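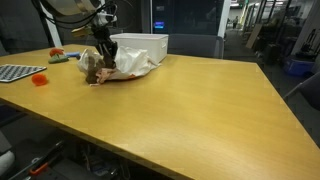
Photo: R. Maillard / Proltia

Road Safety Engineering
Handout 5: Bus and pedestrian conflicts at signalised intersections

Scope

These notes cover conflicts between turning buses and people crossing on a parallel walk signal. Mid-block strikes and bus stop pull-out conflicts are dealt with in the next handout. Read the Masson Street material before the Friday tutorial, as the worksheet assumes you know the phase diagram.

Terms

Conflict: two road users on courses that would lead to a collision if neither changed speed or direction.
Post-encroachment time (PET): the interval between the first road user leaving the conflict area and the second one entering it. Measured in seconds.
Swept path: the area covered by all parts of the vehicle body through a turn, including front overhang and rear cut-in.
Filter turn: a turn made through a gap, on a full green, without a dedicated arrow.

Why crash records are not enough

A single intersection may go several years without a reported bus and pedestrian crash. Ranking sites on crash counts alone then rewards chance. Reports also tend to record the point of impact poorly. The kerb, the centre of the crosswalk and the far lane are often entered under the same location code, and the signal phase is left blank or taken from the driver's recollection.

Surrogate measures fill part of the gap. PET is the most common because it needs no assumption about what either party would have done. Its weakness is that a low value between a slow bus and a pedestrian who has seen it is scored the same as a low value at speed. Always report turning speed beside PET.

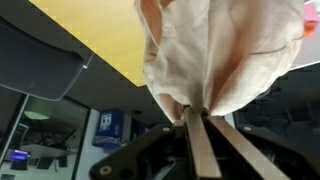
A second limitation is exposure. Conflicts per hour mean little unless divided by something, normally the product of turning buses and crossing pedestrians in the same interval. Some authors take the square root of that product. Either is acceptable in the assignment, but state which one you used and keep to it.

Case: Masson Street and Wurham Road, Namville

Four-leg intersection, two through lanes on each approach, kerbside bus lane on Masson Street. Buses on the main route filter left from Masson Street into Wurham Road across a marked crosswalk. The walk signal starts with the parallel green.

The May survey logged 1398 pedestrian crossings on the western leg. Of the turning buses, 85 met at least one pedestrian on the crosswalk during the turn. Régis Maillard coded the video and a second coder repeated a sample of it. Disagreements were mostly over the moment of entry, since the rear of the bus leaves the conflict area well after the front. The agreed rule was to use the last part of the body to clear.

Three points from the results:

1. Low PET values clustered in the opening seconds of green. The first bus in the queue and the first group off the kerb start together, and the bus reaches the crosswalk as the group nears the centre of it.

2. Pedestrians coming from the far kerb were over-represented. From the driver's seat they pass behind the A-pillar and mirror housing for part of the turn – the blind zone moves with the bus and can hold a walking adult for a second or longer.

3. Rear cut-in took the body close to the kerb ramp. Nearly 100 waiting pedestrians were standing inside the swept path envelope when a bus turned. They do not appear in the PET figures at all, as no crossing had begun.

Treatments

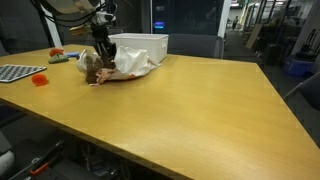
Leading pedestrian interval

The walk signal begins several seconds before the parallel green. It addresses point 1 directly. The cost is lost green time on the approach, which matters where the bus lane already queues back past the stop. It does nothing for pedestrians who arrive late in the phase.

Protected turn phase

Separates the movements fully. Delay to all users goes up with the longer cycle, and longer waits are associated with more crossings against the signal. Model both effects before recommending it.

Geometry

A tighter kerb radius lowers car turning speeds but may push a bus into the adjacent lane. Moving the stop line back and shifting the crosswalk away from the corner lets the bus straighten before it reaches the conflict area. Check the ramp position against the swept path for the longest vehicle on the route, with clearance for mirrors.

For the tutorial

Bring a swept path plot for the left turn at 1:250, and a one-page note setting out which treatment you would trial first at Masson Street and what you would measure afterward.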